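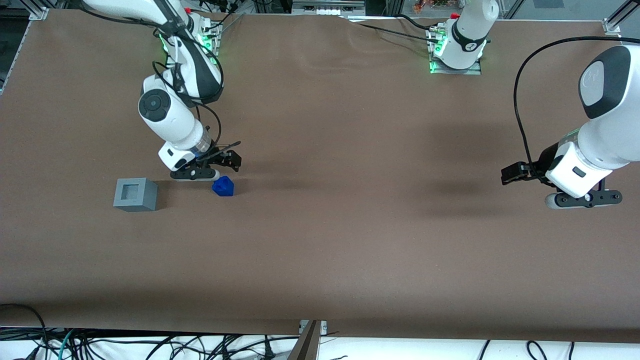
Blue piece and gray block on the brown cover

Wrinkles in a table cover, and a block that slides around

Posted by Benito Collado

Hi all! I put a brown cover over my long work table in May and I mostly love it, but there's a soft ripple up near the far edge that keeps coming back. I smooth it out with my hand, it looks great, and by the next morning there it is again. The middle is nice and flat, so maybe I should leave it alone?

Second thing (sorry, two in one post). The gray block with the square hollow in the top is what I want to use as a little stand for small stuff, but it skates all over when I bump it. The blue chunky one does the same. I'd like something under them that doesn't leave gunk on the cover. I've tried a dab of putty and hated it. Any ideas?

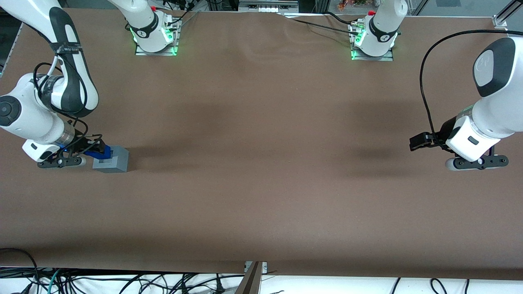

Gray block again, notch side up

Tianyou Fu

I had the same ripple for 2 years, ha. Mine was too much cover and not enough grip at the back. Take everything off, peel the back edge loose, and pull from the middle out toward the corners, then clamp it and leave it alone for 12 hours before you put anything back. If it's a fabric-type cover you can warm it a little with a hair dryer first, on low. Try a corner before you do the whole thing!

For the block I'd cut a square of that rubbery shelf liner a hair smaller than the bottom. No glue, it just sits there. I got a roll of the Mikero one and I'm still using it up, works fine under my pencil cups too.

cirnwood22

shelf liner +1. i wouldnt bother with the ripple if its at the back, you never put anything there anyway

Benito Collado

Thanks both! Going with the liner, and I'll try the clamps when I have a free evening. Does it matter which way the bumpy side goes?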